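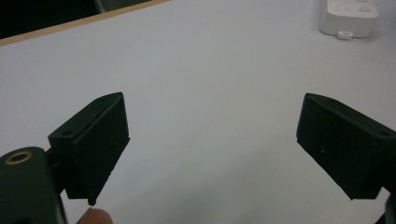
I've owned a power strip in every place I've lived and have never once chosen where it goes. It goes where the outlet is, minus the length of the cord, plus whatever furniture was too heavy to shift on moving day. In the Nallcombe apartment that meant behind the fridge. In this one, in Gevcombe, it meant under the desk, face down, in the company of everything else I didn't want to look at. So this spring I decided to deal with the power situation properly, and to do it on a table like an adult instead of lying on my side on the carpet with a flashlight in my mouth. The tabletop I work on is pale gray-white, a color I picked because it looked calm in the store, and which I now know was developed for displaying crumbs. It does make a good background for thinking about a white power strip. You can be very stern with an object when there's nothing behind it but more white.

Some history. The desk is a Morin, white metal legs with a crossbar, and the crossbar was the reason I bought it. I had an idea about the crossbar. I was going to run every cable along it with those little fabric ties, and from the doorway you'd see a clean white line and think, well, there's a person who pays their taxes in February. The ties arrived in April. They are still in the packet. I know where the packet is, and I consider that to be progress.

What happened in the meantime is that cables came to live near the desk without being invited onto it. The carpet is gray and the cables are mostly black, so you'd think I would have noticed, but a tangle builds slowly and then one evening you go to unplug the lamp and you're holding a thing the size of a cat. Every cable in it belongs to something. I'm sure of this, because each time I've pulled one out and put it in the drawer, some item in the apartment has died within the week.

I also bought an Irnard cable tray, which cost me $97, a sum I'm writing down here so that it stays out of my dreams. It's a sort of metal gutter that screws to the underside of a desk. The leaflet says it can be installed in 12 minutes. The leaflet doesn't say by whom. You need to hold the tray up with one hand, the drill with another, and the screws with a third, and then you need to drill upward into the desk while sawdust comes down into your eyes. I got as far as making pencil marks. They're good pencil marks, nicely level, and they'll be a treat for whoever takes the desk apart after I'm gone.

There's a review of this tray online that runs to 441 words and gives it one star, and I've read it more than once for comfort. The author lost a fingertip's worth of skin and a friendship. I lost only an afternoon, so by comparison I've come out ahead.

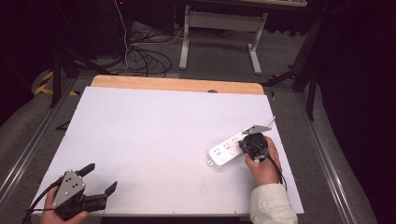
Anyway, the strip. Having failed at the tray I went back to first principles, and the first principle was that a power strip should be somewhere you can get at it. Mine had been on the floor for so long that I'd forgotten it had labels on top, or switches. Two of the switches turn out to be a nice round shape, pleasant under the thumb. I had been turning everything off at the wall like a caveman who has somehow been issued a lease.

A large white board over the wooden table helps with this kind of work, I've found. Small parts don't vanish into the wood grain and you don't have to worry about scratching anything. Of course, if you put a white strip with a thin white cord on a white board, you have to accept a certain amount of patting around. I own nothing in an interesting color. This was a decision I made in my twenties and it's too late to appeal.

Things I now believe about power strips, in no order:

The cord is always too long or too short. The 12-foot one is too long everywhere except the one place where it's too short.

The big square plugs will always want the socket next to the other big square plug. They are drawn to each other. I've tried seating them at opposite ends and they just block two different neighbors.

A strip with individual switches is worth the extra money, but only if you label them, and I won't, and neither will you. I know which one is the lamp. I know which one is the printer, because it's the one that makes the printer start talking to itself at 3 in the morning.

Don't put the strip under a rug, and don't plug one strip into another. I'm aware this is the only useful paragraph in the post. I grew up in a house where the Christmas tree was powered by a chain of extension cords that went through two rooms and under a door, and I think of it now the way other people think of that time they swam out too far.
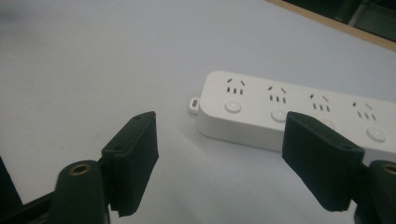

Glossy white, rounded corners, still not screwed to anything.

My current plan, and I'd like it noted that this is the fourth plan, is to leave the tray in its box and mount the strip on the back edge of the desk, outlets up, where I can see it. It will be ugly. I've priced out the covers you can get, the long boxes with a slot at each end that are supposed to hide the whole arrangement, and they look like something you'd bury a ferret in. I'd rather have the strip.

The tangle is staying for now. I pulled at one end of it last night and something on the desk moved, and I couldn't see what, so I put the end back where I'd found it. If anyone has used those fabric ties and can tell me whether the rough side goes in or out, the comments are open. The packet has a diagram but the hand in it only has four fingers and I don't feel I can trust it.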